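Puffer jacket keeps swallowing the fingers during handheld demos. Squeeze less, or fold differently?
Hand-Guided Teaching > Cloth and Soft Goods
Asked in July, viewed 176 times

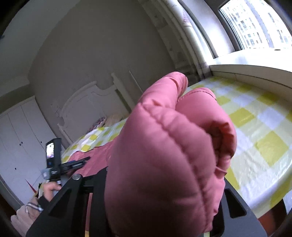 Pink puffer between the fingers, second gripper at left.

cernard_left
I'm recording fold-the-jacket demos with two handheld grippers, on a bed. T-shirts went fine. Towels went fine. The puffer has now beaten me for a whole Friday. Whenever I close down hard enough to lift it, the quilting bulges out on both sides and I can't see what I'm folding it onto. When I ease off, it slides. Out of 15 takes I kept two, and I'm being generous with the second one. The policy I trained on an earlier batch has learned to pick the jacket up and hold it there, like a waiter with bad news. Do I change my grip or the fold?

3 answers, sorted by votes

Bakari Simiyu
Change where you grab. You want a stitch line, where there's hardly any filling, and you want to come in from the hem or the end of a sleeve. Grab the middle and you get a pink pumpkin that blocks your view, and the camera's view is all the policy gets.

Then press the air out before you lift anything. Lay the jacket flat, close both grippers, and push down from the collar to the hem, slowly. Record that part too! I trimmed the pressing out of my first set at Pallesmont because it looked boring, and the robot spent a week trying to fold a balloon.

Last thing, fold in thirds the long way and keep the jaws low over the sheet. Drag it where you can. If you do have to lift, pause for a beat before you let go. People rush the release by hand and the robot copies them faithfully.

tisent_guy
600 demos. More data fixes it.

Tehrani
It didn't fix mine, and I had over 600. Half of them were me fumbling, so I got a robot that fumbles with great confidence. I'd throw out the bad takes and do what Bakari says about the seams. Also start the jacket in different places on the bed, and sleeve side up sometimes. I'm still stuck on hoods, if anyone wants to start that thread.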